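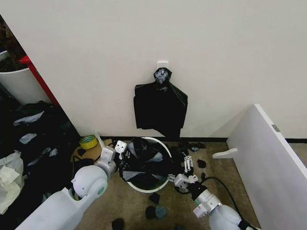

Covdale Court Tenant FAQ: Trash, Recycling and Related Disputes

When is trash picked up?
The truck comes at 6 in the morning, twice a week. The current schedule is taped inside the mailroom door, under the older schedule, which we keep meaning to take down.

Can I leave my bag in the hallway overnight?
No. We understand you were going to take it down first thing. So was the tenant in 16, and the smell got as far as the elevator.

What size bags fit the chute?
Standard 13-gallon kitchen bags, tied shut. If you have to push, it doesn't fit. Bigger bags go straight to the dumpsters behind the Goden Street entrance.

What time can I use the chute?
From 7 a.m. to 10 p.m. The chute runs behind the bedroom wall of every apartment ending in 4, and a bag of wine bottles dropped at midnight is a memorable thing to hear from bed. Bottles shouldn't be in there anyway. See the next question.

Where does glass go?
In the green bin by the bike racks. Lids off, please. You don't need to soak the labels off, though one household does and the results are lovely.

Do pizza boxes count as recycling?
The clean half does. Tear it off. The greasy half is trash, and so is the little plastic table.

I have an old couch. What now?
Call Simões Hauling and book a pickup. They charge $61 for one large item, and you pay them directly. Writing "FREE, WORKS GREAT" on a couch and leaving it by the dumpsters will get the same bill sent to you, plus our handling fee of $14.

How do I get a key to the dumpster gate?
Each apartment gets one at move-in. A replacement also costs $14. The gate sticks in February, so try lifting it a little before you report your key as broken.

Can I put paint or batteries in the dumpster?
No. The Endik Road drop-off site takes both. Check their hours before you load the car.

Someone is using our dumpsters who doesn't live here. Should I confront them?
Please don't. Write down the time and email the office.

Is there a compost bin?
There was. We may try again with a heavier lid.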